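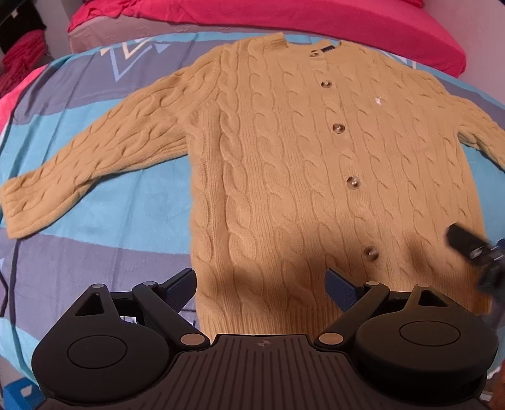
Mustard cardigan, cables and all, on the bed.

Print this post | E-mail this post

I have been reading about capsule wardrobes again, which I do every April when the closet door stops closing. The pitch never changes. You own too much, most of it makes you unhappy, and if you get down to some magic number of pieces you'll dress in two minutes and have a clear head for the rest of the day. I'd like to know who measured the clear heads.

The version going around this year comes from an app called Drollatero. You enter everything you own, it gives each thing a score, and then it tells you what to let go. A friend in Nembridge swears by it. I tried it for a week. Entering a sock drawer into a phone is not my idea of simplicity, and the scoring is a black box. My rain jacket did badly. It did badly, as far as I could tell, on the grounds that I hadn't worn it lately, and I hadn't worn it lately on the grounds that it hadn't rained.

That is my main complaint with the whole business. Use is treated as the only measure, and always over a short stretch. I own one dark suit. It comes out for funerals and the odd wedding, and by the app's math it should have gone years ago. Then somebody dies and I'm at the mall at seven in the evening paying full price for a jacket that pulls across the back. The people who write these guides must have very predictable lives, or else very good credit.

The second complaint is the shopping. Read any of the guides to the end and there is a list of what to buy. You clear out the closet, and then you need the right white shirt, the right boots, and the right coat in a color somebody has named after a grain. One I read last month recommended a coat from Zúñiga that costs more than my first car did, with the argument that it would work out to pennies per wear if you wore it 1,000 times. Sure. So would the coat I already have, and it's a lot closer to getting there.

Cost per wear is a slippery number anyway. You can make it say anything by guessing high on the wears, and everybody guesses high at the register. I have never seen one of these writers go back six years later and do the sum with the real figure.

I'll give them some credit. Four bags went out of here last spring and I can't name more than a couple of things that were in them. Getting rid of clothes that don't fit is plain good sense, and so is knowing what you own before you go out and buy it a second time (gray sweaters, in my case). But that's housekeeping. Your grandmother did it twice a year with a box of mothballs and didn't call it a journey.
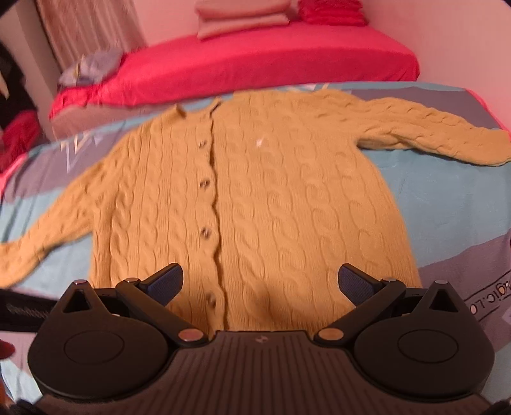
Buttons down the front, small and round.

What bugs me more is the donation part, because it gets one cheerful line and then we move on. Drop it off, feel lighter. The thrift store on Benska Street has had a sign on the door for weeks asking people to hold off on clothing, as the back room is full. I don't know where the extra goes and I doubt the guides know either. If your calm closet depends on a heap in somebody else's back room, I'm not sure how much has been simplified.

So what am I doing about the door? Moving the winter things to the box under the bed, same as always. The jeans I've been meaning to hem are getting hemmed or they're going. The rain jacket stays. I took the app off my phone, and it sent me two e-mails asking if I was sure.

If you've done one of these clear-outs and stuck with it for more than 2 years, write and tell me how it went. I mean that. I'd especially like to hear what you had to buy back.

Print this post | E-mail this post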